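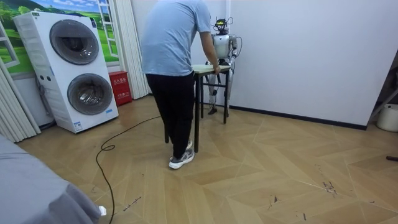

Varkard Laundry Corner

A picture collection of small laundry rooms and the everyday jobs that go on in them: sorting, folding, pairing socks, wiping down the table and starting again.

What's in it

1,240 pictures from 14 rooms, each with a short written caption. Most rooms have a washer and dryer (stacked or side by side), somewhere to fold, and a bit of floor to stand on. We love how different they are! Orkstead has a long shelf over the machines and hardly any daylight, while Plosell is all corners and has the best pegs of the lot.

Folders

rooms/ - one folder per room, named in lower case
captions/ - plain text, one file per picture, same name as the picture
lists/ - the table, machine and basket lists, as CSV
extras/ - 200 close-ups of folded towels, shirts and bedding

How the captions are written

Captions stick to everyday words. We write "table" for anything with a flat top and legs, and "shelf" for anything fixed to a wall. Stacked machines count as two in the machine list, even when they share one casing. If a garment can't be made out, the caption says "clothes" and leaves it there.

Tables get a list of their own, with columns for top colour, leg colour and shape. Narrow ones are surprisingly good for shirts - you fold the sleeves in first and the rest follows - but a double duvet cover will beat any of them.

Known gaps

Very few drying racks so far. Ironing turns up in only 3 rooms. The Vitale captions were written first and are shorter than the others; we're rewriting them bit by bit.

Changes

May - added the table list, fixed muddled basket colours in Orkstead, renamed "worktop" to "table" throughout.

Adding to it

More captions are very welcome, and so are corrections. Please keep each one under two sentences and run the spelling check before you send it in. Odd socks have their own tag, odd-sock, and we'd be delighted to see it used more.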